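Pre-session check, kitchen table task -- Piluria robotics club
Date: 18 Jan 2023
Rig: Curow arm, two-finger gripper, wrist camera and overhead camera
Result: passed with comments. Two items to fix before the Irberg heat in May.

Tick each line before the arm is powered. If a line fails, write the reason next to it and leave the arm off until it is cleared.

## 1. Room and floor

- [x] Walkway behind the operator's chair clear, bags under the side bench
- [x] Door wedge out, fire door closed
- [x] Extension lead rated for the load and fully unwound
- [ ] Tape line on the floor marked at arm's reach. **Comment:** tape has lifted near the window. Replace it. Old tape leaves glue on the carpet, so use the cloth type.

## 2. Power and stop button

- [x] Stop button within reach of the operator when seated
- [x] Stop button tested twice, arm held position both times
- [x] Controller restarted after test, no fault codes
- [x] Mains plug and adaptor checked for heat after ten minutes. **Comment:** adaptor slightly warm, same as last term.

## 3. Arm and cables

- [x] Base bolts tight, paint marks lined up
- [x] Cable loops free through the full range of the wrist. **Comment:** run the wrist both ways by hand first. Last term a tie snagged at full turn and pulled the camera plug out.
- [x] Speed limit set to the club value, not the competition value
- [ ] Run log up to date. **Comment:** log stops at run 356 but the controller shows 975 starts. Some of those are restarts, but not that many. Whoever runs the arm fills in the log before leaving.

## 4. Gripper

- [x] Finger screws tight
- [x] Finger faces clean, no loose edges
- [x] Closing force at the lower setting
- [x] Opening measured with the Bélanger gauge: 88 mm. **Comment:** 76 mm at the last check, before the fingers were refitted. The saved grasp positions need going through again before anyone trusts them.

## 5. Table and objects

- [x] Only soft toys, toy food and the agreed dishes within reach
- [x] No glass, no real food, no drinks on the table
- [x] Ketchup bottle lying on its side at the start of the task
- [x] Both strawberries present -- they roll, so look on the floor as well
- [x] Large items kept out of the arm's path. **Comment:** the black case can stay along the far edge if the lid is shut. Its handle points in towards the bottle, so plan moves on that side with care.
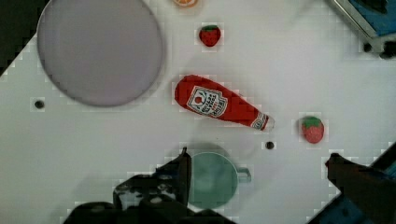
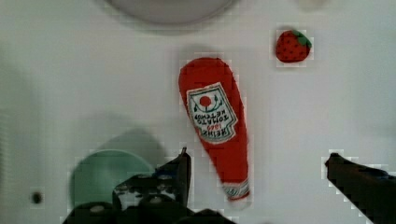

The overhead view shows the case and the cups lying by the gripper: 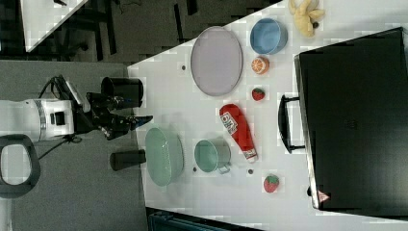
## 6. During the session

- [x] One operator at a time, one person on the stop button
- [x] Hands off the table while the arm is live, including to pick up a dropped item
- [x] Hair tied back, lanyards off

## 7. Before leaving

- [ ] Arm parked and powered down at the wall
- [ ] Objects back in the box, dishes wiped
- [ ] Log filled in and this sheet put in the folder

Section 7 is signed off at the end of the session by the last person out.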